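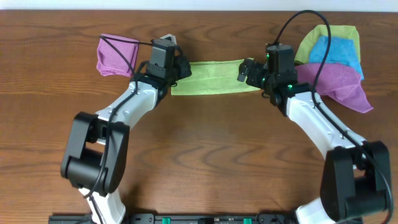 Tredness Two-Arm Bench Kit

A pair of small robot arms on a shared rail, sold as parts and assembled by you, on a table you own and are fond of. The kit is designed by Miroslava Kravets, who wanted something to fold the workshop towels and has now spent far longer on it than folding would ever have taken.

Each arm gets its own gripper and its own wrist camera. The rail goes at your edge of the table and the arms reach away from you, so they can both get hold of the same cloth. Leave slack in the cables. You will think you have left enough, and then an arm will fold itself up and show you that you haven't.
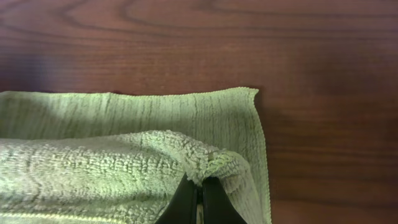

Most builders start with blocks, get bored, and move on to microfiber. Go ahead, but expect the towel to win for a while. It has no fixed shape, it sags from wherever you hold it, and the hem is thicker than the rest. The stock fingers close to a narrow tip that suits a small pinch. Wide fingers are sold separately for people who would like to lift a whole stack and regret it.

What you get
Two arms, unassembled
Mounting rail and clamps
Two grippers with wrist cameras
Power supply, cables, and a bag of screws with almost 100 spares
Build guide by Inna Tkachuk, 52 pages, blunt in places

What you don't get
A computer, a table, towels

Price: $1,713, shipped from our Steltham workshop. Allow a long weekend for the build and another for finding the screw you dropped. The older Drollden rail fits if you drill two new holes.

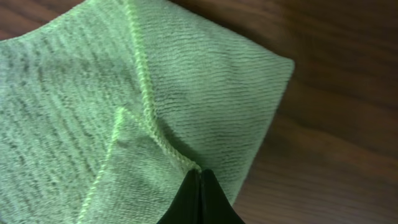

Stock fingers on a microfiber cloth, pinched near the hem.

Spare finger sets: $92 a pair. Please don't order them before you've broken the first ones.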